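Skellthorpe Wrist Camera Module
Mivby / Research equipment / Arm-mounted sensing

Stock status: made to order. Page last revised February 11, 2021.

Overview

The Skellthorpe is a small boxed camera module for the wrist of a two-armed robot. Mivby sells it singly or as a left and right pair. It was built for labs that record a person guiding the arms through household tasks and then train a control policy on the recordings.

The module came out of the Okthorpe study, which looked at how well a policy picks up and moves furniture in homes it has not been trained in. The method is set out below, because most of the questions we get are about the results and how to repeat them.

What is supplied

Camera module in white housing
Wrist bracket with four screws
Black cable with locking plug, straight or right-angled
Calibration card
Printed copy of the Okthorpe recording protocol

The arm, gripper, head camera and recording computer are not supplied.

The method

The Okthorpe study used 258 recorded runs in 17 homes. In each run an operator guided the arms to a light piece of furniture, took hold of it and moved it to a marked spot. Stools, small side tables and folding chairs were used. Rooms were left as the people living there had them. Nothing was cleared from the floor apart from items in the direct path of the base.

Every run was recorded from the head and from both wrists. Three policies were then trained on the same runs. The first was given the head view only. The second was given the wrist views only. The third was given all of them. Training time and network size were kept the same for all three.

Testing was done in two further homes that had not been used for recording. A trial counted as a success if the object was lifted clear of the floor and put down within one hand's width of the mark. A trial in which the arm pushed the object there without lifting it counted as a failure.

Results

The policy with all views did best in both test homes. The head-only policy usually reached the right place but often closed the gripper too early, most of all when the arm covered the part it was meant to hold. The wrist-only policy gripped well once it was close, but it lost the object during the approach and had to be stopped more often.

Floor type made a difference. Patterned tile caused more failed approaches than plain carpet for all three policies. The gap was smallest for the policy with all views. We have not tested on polished dark floors and would not assume the same result.

Low stools were harder than side tables. The edge of the seat sits close to the floor, and the gripper has to come in at a flatter angle. Of the failures that were reviewed by hand, 11 were put down to the cable catching on the forearm and pulling the module out of line. The plug and bracket were changed after this. Units supplied since October have the newer bracket.

Fitting

Fix the bracket to the last wrist joint before the gripper. Plug the cable in and leave a loop large enough for the wrist to turn through its full range. Clip the cable along the forearm, then move the wrist slowly to both end stops and check that the loop does not tighten. Recalibrate whenever the bracket has been taken off.

The left and right modules are the same part. Label them before fitting, as the recording software identifies them by port and will not warn you if they are swapped.

Compatibility

The standard bracket fits the Chong series arms. For other arms, send us a drawing of the wrist flange and we will say whether an adaptor plate is possible. Adaptor plates are charged separately.

Known limits

The module is for indoor use only. Glare from glossy furniture can wash out part of the view, and exposure should be fixed before a session begins. The recordings include whatever is in the room, so written consent is needed from everyone in the household. The protocol contains a form for this.

Ordering

Orders from universities and companies can be placed by purchase order. Please state single or pair, cable type and arm model. Warranty is 2 years from delivery and covers the module and cable. Brackets damaged by collision are not covered.

The trained policies are not sold. The protocol and the scoring sheet can be requested without buying a module.

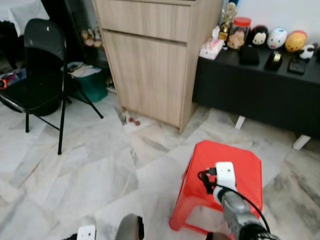
Right arm with white wrist module and looped cable, reaching towards a red plastic stool on a tiled floor.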